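Takulell abre en Plemdale su sala de mesas grandes

20 de julio de 2018

Takulell abre al público una sala de trabajo en la planta baja del edificio Zurna, en Plemdale. El espacio tiene 81 metros cuadrados y está pensado para talleres domésticos, costura, juegos de mesa y reuniones de vecinos.

El proyecto empezó en abril, cuando la empresa alquiló el local a Karakaya. Desde entonces se han renovado la instalación eléctrica y el suelo, y se ha abierto una segunda entrada por el patio. El aforo es de 56 personas.

Las mesas son de madera y se han elegido grandes para que varias personas puedan trabajar a la vez con sus materiales a mano. Las sillas llevan cojines o mantas de tela estampada — los usuarios pueden traer también los suyos. La iluminación de color se regula desde la entrada y puede apagarse en las horas de lectura.

La sala se reserva por medias jornadas. Los residentes de Plemdale no pagan durante las 100 primeras reservas; después se aplicará la tarifa general, publicada en el tablón de la entrada. El material que quede en las mesas al final del día se guarda en el armario del pasillo durante una semana.

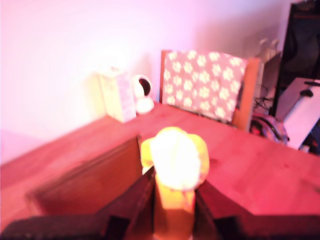
Una de las mesas de madera de la sala de Takulell, bajo la luz rosa. Al fondo, una silla con tela de estampado blanco.

Las reservas se hacen en el mostrador de Takulell, edificio Zurna, Plemdale, o por teléfono en la extensión 1461. La sala cierra los festivos locales.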